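Womeldale Parcel Returns, data card

Summary

A table of 2,849 return records from small mail-order shops in and near Womeldale. Each row is one parcel sent back by a customer, with the reason given, the packaging type and the number of days between delivery and return. There are no names or street addresses in the files.

Maintainers: Ama Acheampong and Wumpini Dogbe
Last updated: June 1, 2026

Files

returns.csv is the main table. shops.csv lists the 152 shops by code. reasons.txt explains the reason codes, which run from 1 to 6.

Packaging types

The pack_type column holds one of four values: box, mailer, tube or other. A plain brown cardboard box with no inner lining is entered as box, whatever its size. Padded envelopes go under mailer. Records from the shop Tanguy used their own labels until November and were recoded by hand by Obed Baidoo. 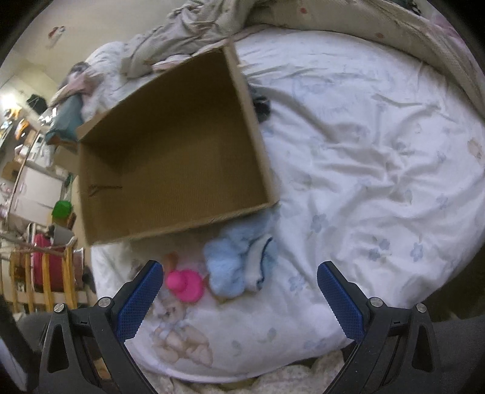
Known problems

Days to return is blank in 132 rows where the shop kept no delivery date. Do not read a blank as zero.

Reason code 4 (wrong size) was used by some shops for any item that did not fit its description. Use it with care if you compare clothing with household goods.

Shops that closed during collection are still in shops.csv, marked with a c.

License and contact

Free to use with credit to the Cakwood Returns Project. Send corrections to Wumpini Dogbe with the row number and the shop code.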